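Gunero: your questions answered

I get a steady trickle of emails about the folding work, and most of them ask the same handful of things, so I've put my replies in one place. If yours isn't covered, drop me a line (I'm quickest on a Wednesday, when I'm not in the lab).

What is Gunero?

It's my name for a way of training a two-armed robot to fold clothes and pile them up. The robot learns by copying. A person works the arms by hand through a second, matching pair, we record everything, and a model learns to go from what the cameras see to what the arms should do next. Plenty of people do that part already. The bit I'm excited about is how we pick which recordings to learn from!

So how do you pick?

We score each short stretch of a recording by how much the model disagrees with itself about it. Train a few copies of the same model, show them all the same moment, and see whether they'd move the arms the same way. Where they agree, there isn't much left to learn. Where they don't — usually when a gripper is about to pinch a hem, or when one layer of cloth is sliding over another — we keep that stretch and show it to the model more often. It's a very simple trick and I felt a bit silly for not trying it sooner.

How much data did you use?

We recorded 2,379 folds in all, at our room in Midton. The full set trains the plain version of the model, the one I compare everything against. The Gunero version gets 641 of them, chosen by the scoring above. I also trained one on 641 picked at random, as I'd have been cross with any paper that left that out.

And does it work?

Mostly, yes. On trousers and shorts the small set does as well as the full one, as near as I can measure, and it clearly beats the random pick. On shirts it's a bit behind the full set. Sleeves are horrible. I think our scoring undervalues the slow, dull smoothing motions that shirts need a lot of, and that's what I'm working on now.

Why trousers and other everyday clothes? Why not towels?

Towels are lovely and flat and they behave themselves, so you can get a good score on them with a fairly poor method. Trousers have pockets, thick seams and two legs that want to go different ways. We use a plain wooden table with both arms on a rail along the near side, and the clothes go wherever there's room.
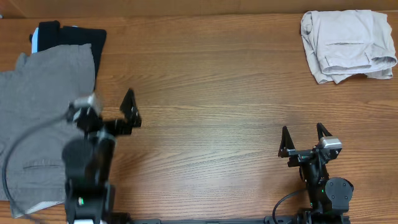 I did try a padded mat for a while, and the fingers found it easier to get under the cloth, but everyone I showed it to asked whether the mat was doing the clever part. Fair question! So the mat went, and all the results on this site are from bare wood.

Is dark clothing harder?

For our cameras, yes. Black fabric loses its creases and the model has less to go on. I tried brightening the pictures before training and it helped a little, though it made pale cotton look washed out, so I left it off in the end.

What are the cameras on the wrists for?

Close work. The overhead view is good for knowing where a garment is, but an arm often blocks the very edge it's trying to grab. With the wrist views switched off, the model still heads for the right place and then fumbles the pinch.

Does it know when it's finished?

Sort of. There's a small extra output that says "done", and once it passes a threshold the arms go back to rest. It's too keen on untidy piles. A person would nudge the edges straight and ours is quite happy to leave them as they are. I'd like to fix that with a tidiness score, but every one I've come up with so far can be fooled by a garment that's scrunched into a neat little lump.
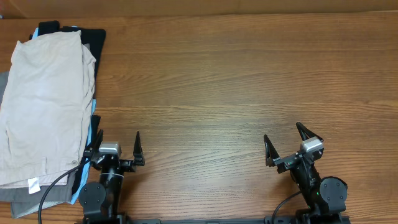
Can I run it on my own arms?

Probably, if you have 2 arms with simple grippers and a camera on each wrist. You'll need your own recordings. I'd start with around 500 and see how the scores look before you go and make more.

Where's the code?

The scoring part is in a package called Shboul, which you can use without the rest. The recording tools belong to Brurkico and I can't share those, sorry. The file format is written up in the Shboul notes, so you can convert your own.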